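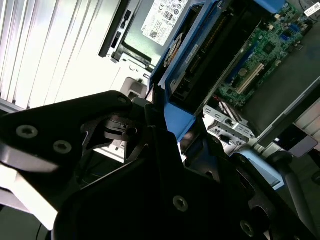
Blue drive cage, drive still in it, with the tower on its side.

Lougher Refurbished Tower, Tool-Free Drive Cage

Hi, Kristýna here! I look after the desktop side of things at Brindmont, and this is the tower I sell to anybody who tells me they want a plain, sturdy computer they can open up themselves. We took in a batch of these in August from an office that was moving, and I've been having a lovely time with them ever since (yes, I am that person).

The bit I like best is the blue plastic cage. Your drive sits inside it, and when you want to change the drive you lay the tower down, take off the side cover and work on it from above, with plenty of space for your hands. My first swap took me 11 minutes and I had a coffee going at the same time. Please unplug the power cord before you start, and press the power button once after that to drain whatever is left.

What you get:
Tower, side cover and power cord
Drive, wiped and tested by us
2 spare data cables
Printed drive-swap sheet (Senyo wrote it, and it's very good)
6 month warranty on parts and labor

Stock code: 2640
Condition: used, cleaned inside and out, may have light marks on the cover
Not included: monitor, keyboard, mouse
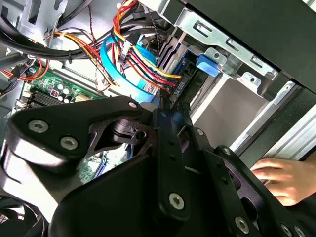
Cables are what people write to me about more than anything else, so let me go through it. You don't have to learn every wire in the case to change a drive! You've got power and you've got data, and that's your lot. The power wires are the red, yellow and black bunch that curves over to the connector on the drive. Hold the plug itself when you pull, never the wires, and give it a tiny wiggle if it's stubborn. I always take a quick phone picture before I unplug a thing, and I still look at it every single time when I'm putting it back together.

A few things I get asked a lot. Can you order it with a bigger drive? Sure, put it in the order notes and Weidong will fit it before it ships. Will it run your old printer? Probably, but send me the model name first and I'll check. Is it quiet? I've had one under my desk all summer and I only notice it when I restart, though my office has a window fan going, so take that as you like.

We also carry the Nidard dust filter, which you buy separately. I'd get one if you have a dog or a carpet, and I have both.

Orders placed by noon go out the same day, except on Monday, when we're catching up from the weekend and it might be the next morning. Pickup at the shop is free, just ring the bell at the side door and bring your order number.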